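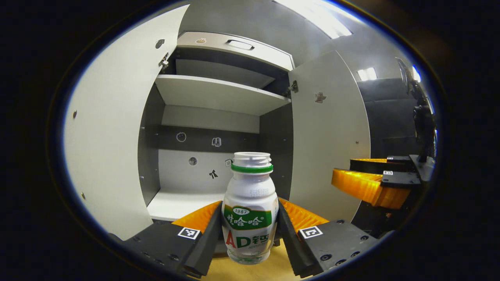
Drinks Cabinet and Table - Safety Checklist

Site: Sovcombe Hall, ground floor activity room
Item: white and grey storage cabinet with hinged doors, and the wooden surface in front of it
Checked by: Macarena Salinas
Comments reviewed by: Sorin Căpraru
Last full check: January
Form: Grenus 496, kitchen and refreshment areas

Mark each line OK, Fix or N/A. Write a comment for anything marked Fix. Comments on OK lines are welcome if the next person would want to know.

Section A: Cabinet body

A1. Cabinet stands level and does not rock when pushed at shoulder height.
OK
Comment: Slight lean toward the window side, same as January. The floor dips there. Checked with the short level, within what we accept.

A2. Cabinet is fixed to the wall.
Fix
Comment: Upper bracket is tight. Lower bracket turns by hand. Needs a longer screw, the present one is not reaching anything solid. Do not put anything heavy on the top shelf until done.
S.C.: Agreed. Ordered from Wijaya with the hinge parts, see B3.

A3. No sharp edges, split panels or lifting trim.
OK

A4. Back panel is in place and not bowed.
OK
Comment: Could only see this with the shelves half cleared. Allow extra time.

A5. Nothing stored on top of the cabinet.
Fix
Comment: Two folded banners and a box of paper plates. Moved to the hall closet during the check, so this is closed, but it was the same last time.

Section B: Doors and hinges

B1. Both doors open fully and stay where they are left.
OK
Comment: Doors should be open wide for this check, with the fronts clear of the walkway. The right door drifts a little if the window is open.

B2. Doors close without rubbing.
Fix
Comment: Left door catches at the bottom corner. It closes if lifted slightly. Small children will not know to lift it and will push.

B3. Hinges are tight, no missing screws.
Fix
Comment: Top hinge on the left door has some play. Tightened a quarter turn and it is better, but I would replace it. The right door is fine.
S.C.: Replacement hinge is on the Wijaya order. Leave the old one on until the new one arrives.

B4. Open screw holes in door panels are filled or capped.
Fix
Comment: Left door has small open screw holes, one near the middle and one lower down. They are not a hazard as they are, no splinters and nothing sticking out, but they collect dirt and are awkward to wipe. White caps would do it.
S.C.: Low priority. Do it on the same visit as the hinge.

B5. Finger gaps at the hinge side.
OK
Comment: Gap is normal for this type of door. Staff reminded that children do not stand behind an open door. I would still like the soft strip we have on the craft room cabinet.

Section C: Table or work surface

C1. Surface is clean, with no sticky patches.
OK
Comment: Wiped before snack time and again after. Milk drinks leave a film that is easy to miss on light wood. Look at it from the side.

C2. Finish is sound, no raised grain or splinters.
OK
Comment: One rough spot on the underside of the front edge, sanded on the day.

C3. Nothing wobbles when a hand is leaned on the edge.
OK

C4. Open drinks are kept well in from the edge.
OK
Comment: See D4.

Section D: Bottled drinks

D1. Date is readable and in date on every bottle put out.
Fix
Comment: The bottles on this delivery have the code printed in faint grey on the shoulder. It can be read in daylight but not under the ceiling lamp. The line on the form only says "date," and people have been ticking it without being sure whether it is the date it was made or the date to use it by. For the 娃哈哈 AD钙 drinks, check against the outer pack before the carton is thrown out. If the carton is gone and the date is in doubt, do not serve.
S.C.: I have asked Zivbridge to leave one carton panel with each delivery. Keep it inside the cabinet door.

D2. Label is whole and the product can be identified.
OK
Comment: Green and white label, brand name in Chinese. Staff who do not read Chinese have been going by the red A and the green letters next to it. That is enough to recognize it but not enough to answer a parent's question about ingredients. An English ingredient sheet should be kept with the allergy folder.

D3. Allergy list checked against the drinks offered.
Fix
Comment: The list in the folder was the old one. Replaced. This brings us back to D2 - without the ingredient sheet the list is only half useful. Treat these as containing milk until the sheet is in.
S.C.: Sheet requested. Water for anyone on the milk list in the meantime.

D4. Bottles are opened only when they are about to be used.
Fix
Comment: An opened bottle with the cap off should have someone's name on it or be in someone's hand. They are small and light and go over easily. If an opened one is found and no one claims it, pour it out.

D5. Caps and seals go straight into the bin.
Fix
Comment: Small caps are a choking risk for the toddler group, who use the room after us. Check under the table and along the base of the cabinet. A bin with a lid should be within reach of whoever is opening.
S.C.: Use the one from the entrance. It is not needed there.

D6. Bottle neck is clean and undamaged before it is handed over.
OK
Comment: Run a finger around the colored band under the threads. If it has come loose or has a sharp end, take it off.

D7. Unopened stock is stored off the floor and away from the heater.
OK
Comment: Stock is in the pantry, 200 bottles at the last delivery. Stacked no higher than the shelf lip. Older cartons at the front.

Section E: Spills and cleaning

E1. Paper towels and spray are within reach, spray out of children's reach.
OK
Comment: High hook by the sink.

E2. Floor in front of the cabinet is dry and clear.
OK

E3. Wet floor sign available.
Fix
Comment: Sign is cracked at the fold and will not stand. Use the one from the restroom until it is replaced.

Follow-up

A2, B2, B3, B4: one visit, when the Wijaya parts are in. M.S. to be present.
D1, D2, D3: M.S. to chase the ingredient sheet and the carton panels.
D4, D5: reminder at the next staff meeting.
E3: S.C. to order.

Recheck the lower bracket and the left door before the room is next used for a large group.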